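The Winter of the Packing Machine

By the end of February the two of us had been building the thing for the better part of a year, and my sister still would not let me give it a name. She said you name a boat when it floats. So it went on being "the packer," or on bad nights "your packer," as if I had carried it into the Stedden Street workshop all by myself and left her to clean up after it.

I ought to explain about the beans. Our mother sold dried beans by mail, heirloom ones with speckles and stripes, out of the old house in Stokthorpe, and she had done it for so long that half the county seemed to have her handwriting taped up inside a pantry door. Every order went out in a little box inside a bigger box, with a card. In a good March she packed up to 400 of them, and in the last good March her hands had started to give her trouble. She didn't complain, but she had begun using her elbows to close the flaps, and my sister saw it, and drove straight over to my place with her coat still on and said, "You know how to make arms, don't you?"

I did not know how to make arms. I knew how to fix them, a little, from eleven years of keeping the bottling line going over at Bonsu, and to my family that was the same thing. But I said yes, because she was my sister and she was dripping snow on my rug, and the next week we put our names down for floor space at the shared shop and started haunting the surplus sales.

People at the shop were kind about it. They would wander over with their coffee and watch for a while, the way you watch somebody else's kid learn to skate. One fellow who built canoes told us that our only mistake was in starting. He said it so gently that we offered him a doughnut.

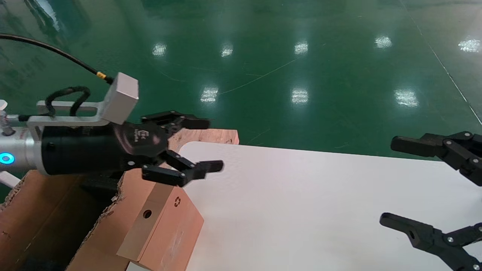 The hard part was never strength. Anyone who has wrestled a cardboard flap knows it wants almost no strength at all, just a sort of understanding. You have to know when it's going to give, and you have to be ready to stop when it does. Our mother knew this without knowing she knew it. We sat at her kitchen table one whole afternoon with a notebook, asking her to slow down, and she couldn't do it slowly. The minute she thought about her hands they forgot what they were for, and the beans went all over the linoleum, and we laughed until the dog got up and left the room.

So I wrote down what I could. Thumb under. Lean. Wait for the crease. My sister turned those into numbers, night after night, with a blanket around her shoulders, and in the morning I would come in and find a page on the bench with something like "lean 300, was 454, too rude" in her square print. I never did learn what the units were. I think she made them up. But I knew exactly what she meant by too rude, having seen what it did to the boxes.

We went through a great many boxes. We begged them off the grocery and the hardware store and the lady with the yarn shop, and we used each one until it was more fuzz than cardboard - and then we used it a bit longer, my sister being our mother's daughter. I began to dream in brown. I would be driving home past the feed mill and find that I was thinking, with real feeling, about corners.

There was one evening I nearly quit. It was February 27, 2021, and I remember the date because I had promised our mother she would have the packer in her back room by the first week of March, and I could count as well as anybody. Nothing had gone right since noon. I sat down on an upturned bucket and told my sister that we could hire a high school kid for a tenth of what we had spent, and that the kid would bring his own arms.

She didn't argue. She went and got her coat, and I thought, well, there it is, we're going home. But she only wanted the peppermints out of the pocket. She gave me one and took one herself and said, "Run the small box again."
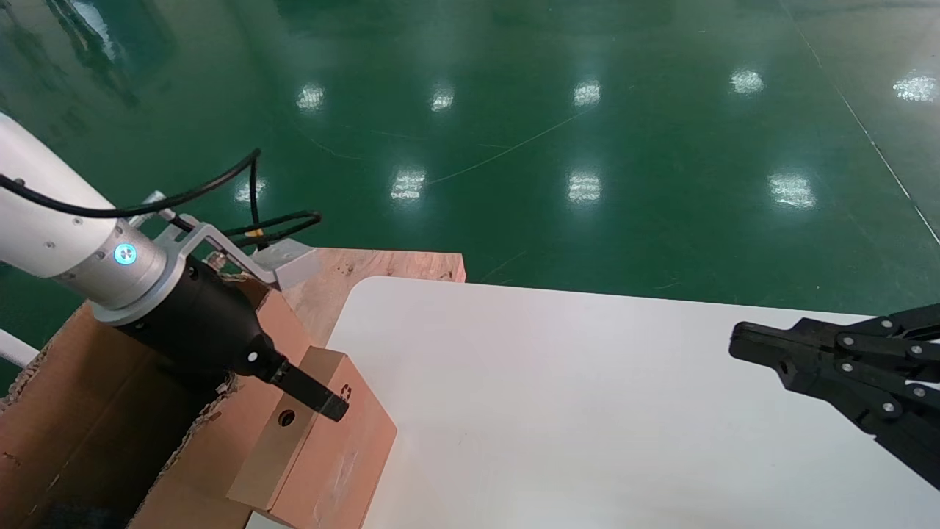

"Slower," she said, and I turned it down.

"Slower than that. You're doing it like you. Do it like Mom."

I don't know how long we stayed. The canoe fellow switched off his radio and said good night, and some time later I noticed that I was leaning when the arm leaned, with my own thumb tucked under nothing at all, and that my sister beside me was doing the same. We must have looked like two people in the front pew, swaying to a hymn. She caught me looking and didn't stop.

When I finally called the house it was much too late to be calling, and our mother picked up on the first ring, as she always did, certain that somebody had died.

"Nobody's died," I said. "How do you feel about company in the back room?"

She wanted to know if it would need feeding. Then she wanted to know what it was called, and I put my hand over the phone and asked my sister, who was hunting on the floor for a dropped peppermint.

"Zurnico," she said, from down there, without so much as a pause.

I asked her how long she'd had that ready.

"Since the snow," she said. "Tell her we'll need the good extension cord."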